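Unit 6. Grasp Faults and Protective Stops

Reading: Harju cell log, entries 231 and 606. Bring a printed copy to the lab section on Tuesday.

6.1 What happened

The task was a plain one: pick a rigid item from a flat table, lift, move, release. The arm ran the same program for most of a shift. At entry 231 the controller reported "grasp confirmed" and began the lift with nothing held. The program carried on to the release point, opened the gripper and logged a success. Several more cycles went the same way before an operator at the Semport site pressed the stop.

The false report came from the width check. The program took any finger gap above a fixed minimum as proof of an object. One finger had met the top of the item during the descent, the gripper stalled partly open, and the gap fell inside the accepted range. Width alone can't tell a held object from a blocked finger. 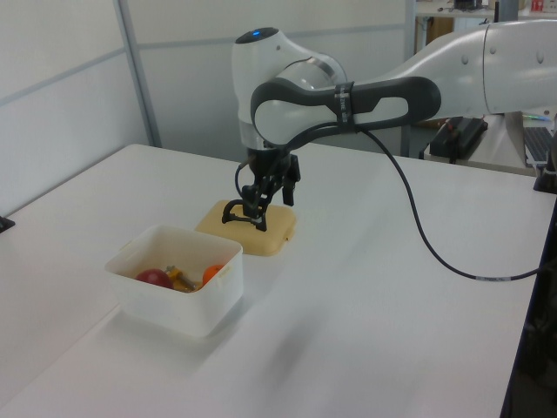
A second signal was available the whole time. Wrist force along the vertical axis rose sharply at contact and was written to the log, but the program didn't read it until the lift had started. By then the arm was moving up, the force had dropped back to near zero, and the check passed.

6.2 The later fault

Entry 606 is the more serious one. After a software update the force limit was raised so that the arm would stop tripping on light contact. The descent speed was left as it was. On the next high contact the arm kept pushing until the joint torque limit cut in, and one fingertip was bent. The protective stop worked as designed - it was simply the last layer left.

Note that the log clock restarts at each power cycle. Sort by entry number, not by time.

6.3 Corrections made

Force is now read during the descent, every cycle.
Unexpected contact above the table height stops the motion and opens the gripper.
A grasp counts as confirmed only if width and lifted weight agree.
Any change to a force limit requires a new test at full descent speed.

The Lallisora test plan asks for 1000 cycles after such a change. The Irkport cell used 2000, with the item shifted sideways in small steps.

6.4 For the lab section

Mark the point in entry 231 where the fault could first have been detected. Then work out the stopping distance for entry 606 at the original limit and at the raised one. State the delay you assumed between contact and brake.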